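Week 5 notes: picking by color when the colors are close
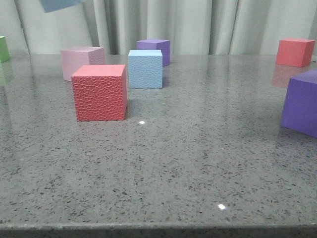

1. Why I keep going on about the counter

Most of you trained your Povavik models on matte gray boards, and they did great there. Then we moved to a polished speckled counter and things got messy. A glossy top gives you a second, fainter patch of color under a cube, and a detector that only looks at hue is happy to call that patch a cube too! Look at the coral-red one near the back on the right – there's a pinkish smear below it. I'd bet half your masks swallow that smear.

2. The method, short version

Two stages. First we segment by color, then we throw out any region that doesn't agree with the depth map (a reflection has no height, so it should drop out). We pick only from what's left. I ran this on the Stonesham set, 2593 stills, with the same weights as in February, no retraining.

3. What I got

Color only: 18 bad picks out of 90. Color plus depth check: 16. Yes, I was hoping for more too – two picks is nothing to write a paper on. Going through the failures, I found that most of them weren't reflections at all. They were pairs like purple and violet, or a pink cube half hidden behind a red one, where the mask runs right across the boundary.

4. Texture

So my next guess is texture. The red cube up front has a pebbled pattern and the coral-red one is smooth, and hue alone barely separates them. Try adding a small texture channel and tell me if it helps. Keep the depth check on while you do.

Bring your failure list to lab on 5th August, with the mask for each bad pick.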